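Lista de revisión de seguridad — sala de actividades Effiong, planta baja
Revisión de marzo, hecha por Pongsak Hemmin. Acompaña: Cadi Parri.

1. Salida de emergencia. CORRECTO. La puerta abre hacia fuera y la barra funciona con una sola mano. El cartel luminoso está encendido.

2. Extintores. CORRECTO CON COMENTARIO. La presión está en la zona verde en los dos. El del pasillo tiene la etiqueta despegada por un lado y hay que pegarla de nuevo.

3. Regletas y alargadores. NO CORRECTO. Hay una regleta conectada a otra regleta detrás del armario. La más vieja admite hasta 3.000 W y allí se enchufa también el calefactor. Yo la retiré y la dejé en el despacho de Alun Lougher, con una nota.

4. Telas, cortinas y decoración de pared. PENDIENTE. Pedimos el certificado de resistencia al fuego de las telas y todavía no ha llegado. Mientras tanto, ninguna tela debe quedar a menos de un metro del calefactor.

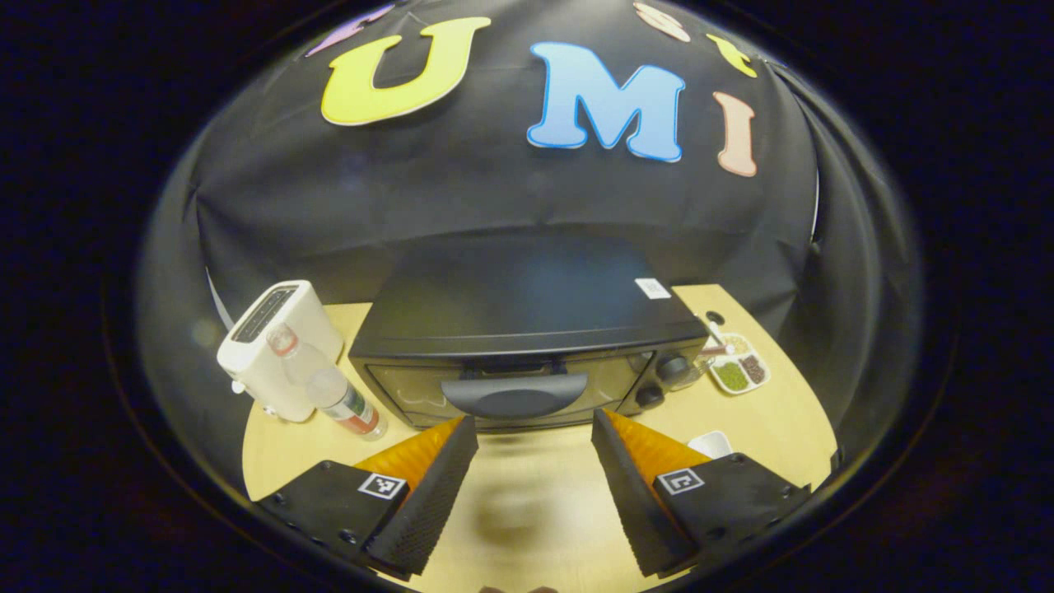 5. Iluminación. CORRECTO CON COMENTARIO. Un tubo parpadea encima del fregadero. Se probó la luz de emergencia a las 7 de la tarde, con la sala a oscuras, y respondió bien.

6. Suelo y pasos. NO CORRECTO. La junta metálica de la entrada está levantada y se puede tropezar. Eifion Ifans puso cinta adhesiva — es una solución para pocos días, no para todo el trimestre.

7. Botiquín. CORRECTO CON COMENTARIO. Faltan gasas pequeñas. El suero caduca pronto, conviene comprarlo en el mismo pedido.

8. Estantería alta. CORRECTO. Está fijada a la pared con cuatro tornillos. Les ruego que no suban allí las cajas de pintura.

Los puntos 3 y 6 deben estar resueltos antes de abrir la sala a los grupos. Para el punto 4 basta enviarme una copia del certificado.

Firma: P. Hemmin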